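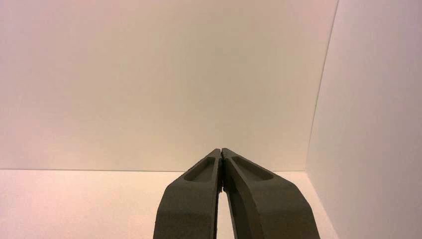 Attachment 1 of 3

Last updated: September 18, 2023

Ticket 3000: Toleo enclosure, buzz at one knob position
Opened by: Boglárka Boros
Assigned to: Gergely Pálfi
Status: open, waiting for part

Reported: Audible buzz from the housing when the side knob is turned past the midpoint. Stops when the top is pressed by hand. Unit was last serviced in March, when Floarea Dinu replaced the knob bushing.

Entry 1 (Boros)
Moved the unit to a different surface. Buzz unchanged. Turned the knob through its full travel 13 times, buzz present on every pass, same position. Pressing the front panel makes no difference. Pressing the top does.

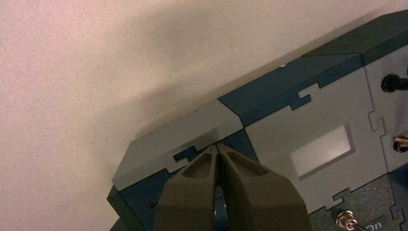

Attachment 2: gray and teal panels, front window, knob at right

Entry 2 (G. Pálfi)
Please don't glue the joints. The Corham build sheet calls for a dry fit on all tabs and the panels have to come apart for service. Check the knob set screw first, then the top panel tabs. Use the short driver. If a tab rocks under finger pressure, write down which panel it belongs to.

Entry 3 (Boros)
Set screw tight. One teal top tab rocks slightly where it enters the gray panel. Shimmed it with a strip of paper and the buzz dropped but did not go away. Removed the paper. Which slot does the internal bracket hook into? The sheet shows two and labels neither.
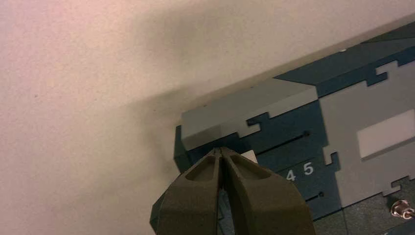
I tried the bracket in both anyway. With it in the slot nearer the 4 and 5, the buzz is gone up to 68 on the test dial and comes back at 86. In the other slot it is the same as before. Left it in the first one.

Entry 4 (G. Pálfi)
The first slot is correct. The remaining noise at 86 is probably the worn tab. Dénes has one spare top panel at Rirnov and will send it with the next Katona delivery. Keep the unit below 68 until then. Swap the panel, repeat the 13 passes, and post the result here before closing.

Entry 5 (Boros)
Understood. Panel not received yet.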